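Resolvi finalmente contar aqui a história da tulipomania, porque já me pediram umas três vezes e eu fico sempre a prometer. Segue fio 🧵

1/ Holanda, 1634. As tulipas já andavam por lá há décadas, coisa de jardim de gente rica. Nesse ano começa a entrar no negócio quem nunca tinha plantado nada na vida - tecelões, taberneiros, toda a gente queria um bolbo.

2/ E as mais desejadas eram as riscadas! Pétalas brancas com chamas vermelhas ou roxas. O que eles não sabiam é que as riscas vinham de um vírus, que ainda por cima enfraquecia o bolbo. Pagavam mais caro pela planta doente, adoro.

3/ O bolbo passa boa parte do ano debaixo da terra, portanto vendia-se no papel. Assinavas numa taberna, com vinho à frente, e a entrega logo se via. Chamavam-lhe windhandel, comércio de vento (melhor nome de sempre para um mercado). 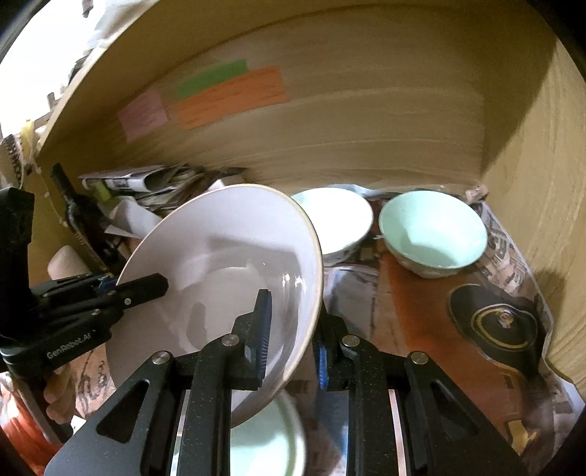

N.º 10 - pág. 300

4/ Em fevereiro de 1637, num leilão em Haarlem, não apareceu quem comprasse. Em poucos dias os preços foram por ali abaixo e começou a discussão sobre quem devia o quê a quem.

5/ Agora a parte que estraga a história: aquela conversa de gente a atirar-se aos canais, país na ruína? Vem quase toda de panfletos moralistas da época, repetidos depois por um autor escocês do século XIX. Os historiadores que foram aos arquivos encontraram muito menos drama.

6/ Quem me abriu os olhos para isto foi a Nkechi Bashir, numa conversa que era para durar um café e durou até às sete da tarde. Obrigada, Nkechi, e desculpa o comboio perdido!!

7/ O Selim Avcı pergunta se ainda se compram tulipas riscadas. Sim, mas as de hoje são quase todas riscadas por genética, sem vírus nenhum. As antigas "quebradas" só com colecionadores, e convém mantê-las longe das outras.

8/ Eu cá planto as minhas em novembro, bem fundas, com areia por baixo. Em julho já estão arrancadas e guardadas na garagem, e todos os anos me esqueço de pôr etiquetas.

9/ Amanhã respondo às perguntas sobre jacintos, que também tiveram a sua febre, um século depois. Zübeyde, vi a tua mensagem, já lá vou!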